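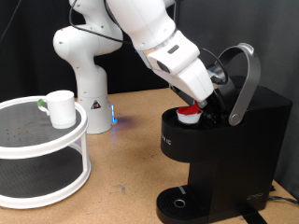 Coffee maker and mug rack on the worktable.

Section 10. Hard water and scale

Scale builds up in anything that heats water. How fast depends on your supply, so test the water before setting a cleaning schedule. The Gilance test strips are in the starter pack.

1. Run the cold tap for a minute and fill a clean glass.
2. Dip one strip, shake it once and lay it flat.
3. Compare the color with the chart on the tube.
4. Write the result on the card inside the cupboard door.

Note: Test again in September. Town water can change when the supplier switches wells.
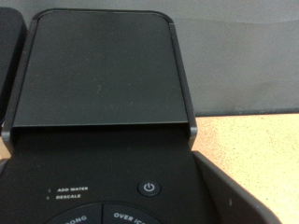
Coffee maker with the lid raised.

Soft water: descale kettles and coffee makers every 28 weeks.
Medium: every 21 weeks.
Hard: every 10 weeks, and fit the Riviere filter jug.

To mix the descaler:

1. Unplug the appliance and let it cool.
2. Stir two scoops of powder into a quart of lukewarm water until clear.
3. Follow the appliance maker's own steps for running it through.
4. Rinse with fresh water until the smell is gone.

CAUTION: Never mix descaler with bleach. 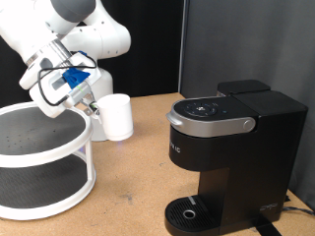

One customer wrote to ask if white vinegar would do instead. It will on light scale, but it needs more rinsing, and some makers advise against it - check the appliance booklet first.

Keep the powder in its tub with the lid on tight. If it has

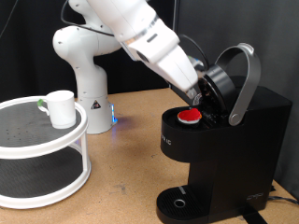

gone hard, break it up with a dry spoon. Damp powder still works but is difficult to measure, so replace the tub once it turns to paste. Refills are listed in Section 12.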